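Section 4: Setting Up the Two-Arm Console Scene

Halim Robotics Club — Student Project Guide

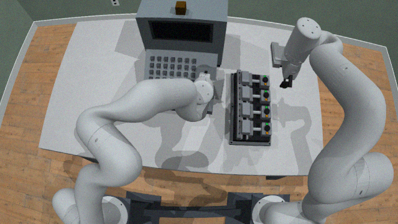
The console scene is used by every team in the simulation round, and it must load the same way on every club computer before anyone starts writing task scripts. Work through this section once per computer. You need the Clastinix simulator already installed (Section 2) and your team folder created (Section 3). When the scene opens from the default view, the console should be at the back of the table with the small orange-brown cube on its top and a blank screen in its face, and the black rack should be on the table between the console and the right gripper. If the layout is different, you have probably opened the practice scene by mistake. Close it without saving and start again at step 1.

4.1 Loading the scene

1. Start Clastinix and sign in with your team name.

2. Choose File, then Open Shared Scene. Do not use Open Recent. It may point to another team's copy.

3. Select "console_two_arm" and click Load. The first load can take almost 200 seconds on the older computers. Later loads are much faster.

4. When the table appears, press Home to go to the default view.

5. Choose File, then Save Copy As, and save to your team folder. Add your team name to the end of the file name.

Note: The shared scene is read-only. If the title bar still says SHARED after step 5, you are not working in your own copy and your changes will be lost when you close the program.

4.2 Checking the arms

The arms are called LEFT and RIGHT as seen from the default view. Scripts written for one arm will not run on the other without changes to the joint limits.

1. Open the Arms panel and click Connect for LEFT. Wait for the status line to read Ready.

2. Click Connect for RIGHT.

3. Set the speed limit for both arms to 51. Leave it there until your scripts have passed the dry run in Section 5.

4. Select RIGHT and click Open Gripper, then Close Gripper. The fingers should move both times.

5. Select LEFT and jog the wrist joint a small amount in each direction. Watch the forearm where it passes in front of the keypad.

6. Click Return to Start for both arms.

Caution: Jog one arm at a time. The arms share the space over the table, and the simulator will let them pass through each other unless collision checking is on (see 4.3).

4.3 Turning on collision checking

1. Open Settings, then Physics.

2. Check the boxes for Arm to Arm, Arm to Table and Arm to Object.

3. Set Contact Steps to 100. Lower values run faster but let the fingers sink into the knobs on the rack.

4. Click Apply, then reload the scene. The setting has no effect until you do.

Runs turned in with any of the three boxes unchecked are not scored. The checker reads this from the log file, so a late change to the settings will not fix an old run.

4.4 Naming the knobs

The task sheets refer to the rack modules as K1 through K4, starting from the module closest to the console end of the rack and coming forward. Your script has to use the same names.

1. Click the black knob on the rearmost module. Its outline turns yellow.

2. In the Object panel, type K1 in the Label box and press Enter.

3. Repeat for K2, K3 and K4.

4. Save the scene.

Note: Click the knob itself. If you click the gray box around it, the label goes to the whole module and the turn command will fail with error 265.

4.5 If something goes wrong

The scene loads with no shadows. The graphics setting is on Low. This does not affect scoring, but camera-based scripts may behave differently. Set it to Medium.

An arm will not connect. Another copy of Clastinix is open. Close both and start again.

The cube falls through the console at startup. Arm to Object was turned on but the scene was not reloaded. Repeat step 4 of 4.3.

The keypad does not respond. Keys are locked until Task 3. Leave them locked for now.

For anything else, save the log file to your team folder and write to Deok-su Moon with the name of the computer you were using. Scene files from the Pruridholm meet in July use the old labels and cannot be loaded in this version.

Continue to Section 5, Dry Run.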